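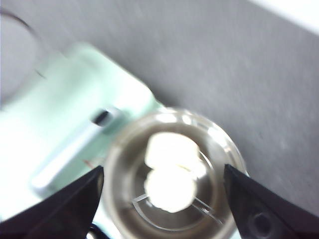
Pale green on a speckled gray surface.

Ice schedule change at Velterano Arena

The Braltent League has moved Sukent's home game against Bălan to 5 p.m. on Wednesday, October 27, 2021. Doors open one hour earlier. The rink seats up to 900, and 239 tickets remain. Tickets already bought stay valid. Each club may dress 16 skaters plus two goaltenders. A tie after regulation goes to overtime, then a shootout. The return game in December is unchanged.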